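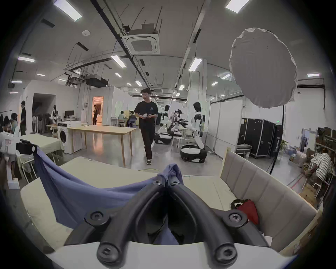 Chapter 4
Groups Inside Groups: The Sub-Unit

Last updated: Apr 4, 2021

A big pop group is hard to book. Thirty-plus singers, one stage, one bus. So labels split them up. A sub-unit is a small act made from members of a larger one, with its own name, its own songs, sometimes its own fans. Two members, four, seven. Depends on the job.

We'll use one made-for-radio case all through this chapter: Bamidia, the parent group, and Lidlow, the trio cut from it one February to sing a jingle for Conberg soft drinks. Mhairi Nisbet led. Kenna Crichton and Sang Bùi sang the other parts. All three were trainees at the time, no solo lines on any Bamidia single. The jingle got stretched into a full song, 2,000 copies pressed, sold only at shows. Gone in 37 days. Their manager, Kenneth Shearer, had asked for a bigger run and was told no.

Keep that case in mind. Most of the questions in this chapter come back to it: who picks the members, who owns the name, what happens to the unit when a member is promoted or leaves.

Terms you will need: parent group, trainee, tie-in, center, graduation. Definitions are in the margin the first time each one comes up. Learn "tie-in" first, it gets used alot.

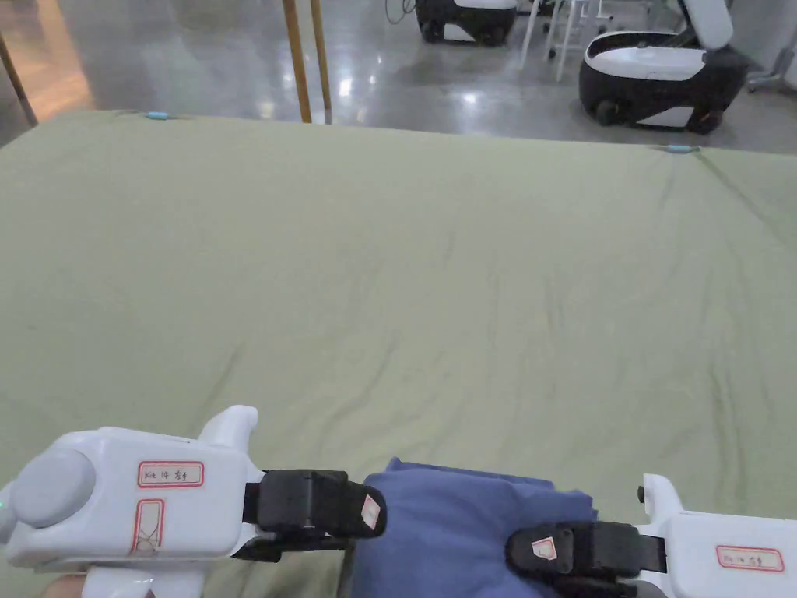

4.1 Why labels form them

Money, mostly. A tie-in pays up front and the sponsor wants a few faces, the same ones every time. Lidlow did 135 store dates in its first year. The full group could never of done that.

Second reason is testing. Put a trainee in a unit, see how the crowd takes to her. Finlay Sutherland, who ran bookings at Rennie, called it "a tryout with tickets." Nisbet was moved up to the main lineup after the song sold out; the other two waited over 30 weeks.

Third, style. A parent group known for bright dance songs can't easily put out a slow ballad. A unit can. If it flops, the main name is fine. We look at this more in 4.2, along with songwriting credits and how the split is worked out.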